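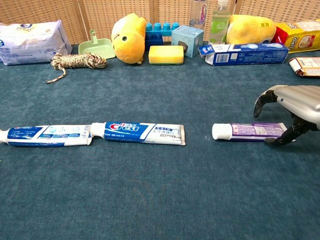

Flolbridge Evening Walkers – Members' Blog

Cutting down what I pack
Posted by Mireille Picard in April

I have been with the Walkers for two years and until this spring I carried too much. On the Tarkska weekend my pack was so heavy that I had to sit out the second afternoon. Arnulfo Condori lent me his luggage scale when we got home, and I have been weighing things on the kitchen counter since then.

The worst offender was the toiletry bag. I used to take a full tube of toothpaste for two nights away. Mine weighed 445 grams together with the shampoo and a jar of face cream I didn't open once. Now I take a travel tube and a bar of soap in a tin, and I leave the cream at home.

Clothes came next. I wear one set and carry one set, plus a fleece. Wool socks can go a second day if you air them overnight. I still bring a cotton T-shirt to sleep in.

Food was harder to cut. I get hungry early and I don't like sharing, so I still carry more than most of the group. I did stop bringing canned fish after a can leaked on the Zelano bus.

The old rain jacket stays. There are lighter ones, but this one has kept me dry for 15 years and the zipper works.

The next overnight walk leaves from the library parking lot at 7 a.m. Bring a headlamp, because the last mile is in the woods and we were slow there last time. Arnulfo has his scale in the car if anyone wants to use it before we set off.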